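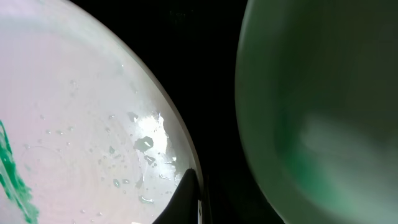

White dish, close up. Droplets inside, mostly towards the rim.

10/08/2026

Soap shrinkage and weights, Plodcombe batch

Cut the Plodcombe loaf this morning. 16 bars out of the long mould, ends trimmed square and the trimmings put in the rebatch tub. The loaf came out cleanly once I'd left it in the freezer for half an hour. Total weight of cut bars before curing was 1,000 g less the trimmings, which I forgot to weigh. Joana, if you find the tub on the scales, that's why. Please write down whatever it says before you move it.

Recipe as in February apart from the coconut oil, which I dropped a little and made up with olive. Lye was worked out again from scratch for the new oils. Trace was slow. I stick blended in short bursts and it still took far longer than last time, so next time I'd start with the oils a bit warmer. No false trace this time. Poured thin, tapped the mould down, covered it with card and a towel. Gel was patchy: the middle is darker than the ends and you can see the ring on the cut face. It should fade a bit but I wouldn't sell those as firsts.

Scent: Vusaria blend, bottle 534. Smells right in the bottle and rather flat in the bar. It may come back after a fortnight. The Cù blend did the same thing and then was too strong by week five, so no topping up on the next batch until we know.

Rack: middle shelf, left side, on the open mesh and not on the baking paper. Bars stood on the paper went soft underneath last time and took the pattern of the creases. Gap of a finger between bars. Turn them on Monday's list with the others.

Ukwood batch, same rack, right side. First bar weighed was 662 on the old scales with the board under it, and I can't remember what the board weighs. Ignore that figure. Joana Magalhães to redo the lot on the new scales, without the board, and start a fresh column. The old column can stay in the book with a line through it.

Ash on the Ukwood tops is worse than on Plodcombe. Steamed two of them over the kettle and it lifted, but the surface went shiny and they don't match the rest. Left the others alone. Could plane them at the end if we have to.

Washing up: the spatulas with the wooden handles are finished, both split where the head goes in, and there was raw soap in the crack of one. Binned. Silicone only from now on. I also moved the vinegar away from the lye cupboard, it is now under the sink with the cloths.

To do
Order olive oil, two cans
Labels for Plodcombe, check the ingredient order now coconut has gone down
New pH strips, these ones are past their date
Weigh the rebatch tub
Find the lid for the small mould
Ask the market about the September pitch, Joana has the number

Next entry when the first bars get turned. If the dark patch in the middle hasn't eased by then I'll put one bar aside and cut it in half to see how deep it goes.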